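Support notebook, Vilero mail desk
November, entry 2

Purpose: to record the transfer of the shared mailbox from the Pomum mail client to Dranine, and the settings to be kept.

The mailbox held 517 messages before the transfer. The first attempt stopped at 40 with a timeout on the incoming server. The limit was raised to 70 seconds and the import was started again at 2:00 p.m.

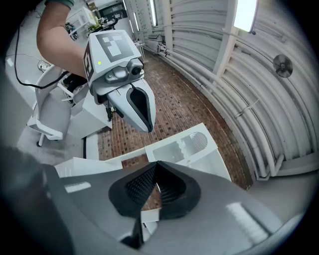 Folder names longer than the Dranine limit were shortened by hand. The old names are kept in the notes column. Color labels did not carry over and must be set again; green, close to the dark green of the sleeve cuff, is assigned to answered mail. The accented name Villaseñor displayed incorrectly in two subject lines until the text encoding was changed to UTF-8.
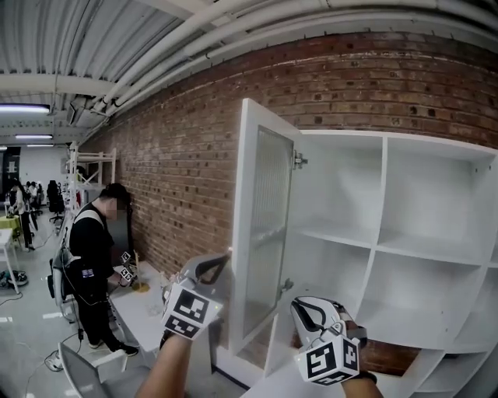
Attachments are now saved to one shared folder, with a subfolder for each sender. Colleagues are asked not to create further levels. The layout should stay as plain as the open shelving against the brick wall, with one compartment for one kind of thing. Duplicate files are to be left in place until the count has been checked against the Pomum archive.

Open items: signature block for outgoing mail; forwarding rule for the old address; written confirmation that the archive is read-only.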